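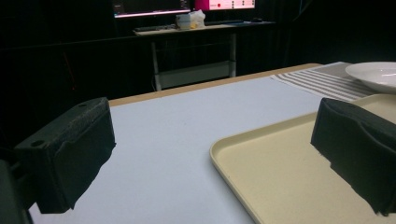 According to a reader in Stalitz, a tray on a dinner table is one more thing to wash and a placemat is a tablecloth that gave up. The letter came in January, after we ran a short item on setting the table for every meal, and it was the politest of the bunch.

I had some sympathy. For most of my adult life I ate off whatever plate was clean, on whatever part of the table was clear of mail. Then the stores started selling the idea of the "layered table" – a mat, a plate, a tray to one side – and I was asked to live with it for 60 days and report back.

Start with the tray. The pitch from Zistdale, whose catalog landed on my desk with 18 trays in it, is that a tray "anchors" the table. I don't know what a table would do without an anchor. Mine has never drifted. What a beige tray with a raised rim can do is hold the salt, the bread and the small stuff that otherwise creeps toward your elbow. It also gives people a place to put their keys, and mine filled up with keys inside a week.

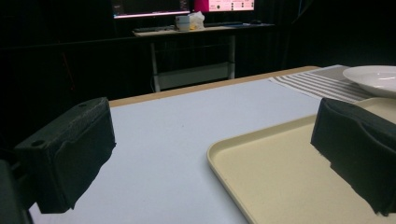 The placemat is harder to dismiss. A striped one hides a lot, and gray and white stripes hide more than plain linen ever will. I tried a set from Girkance that was supposed to be wipeable, and it was, up to a point, the point being tomato. The fringed kind looks nicer for the first few washes. After that you are combing your placemats, and you have to decide what sort of person you want to be.

Size matters more than pattern. Plenty of mats are cut for a flat dinner plate with a fork on one side and a knife on the other, and once you add a glass somebody is eating off bare table anyway. Measure the plate you use before you buy. The catalogs rarely mention this, though Baxter does print the dimensions in type you can read. 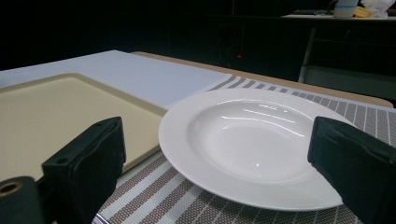
Then there is the wide-rimmed bowl, sold as a pasta plate, a soup plate or a "plate bowl," depending on who is charging for it. I expected to hate it. The rim takes up half the shelf and the part that holds food is the size of a saucer. But soup stays put on the walk from the stove, and a white one goes with any mat you own. I have kept four in use and sent the flat ones to the high cupboard.

Would I spend $400 on the full layered set? No. I would buy the bowls, think about the mats, and use a tray I already had. The one in my kitchen spent years under a houseplant, and it washed up fine.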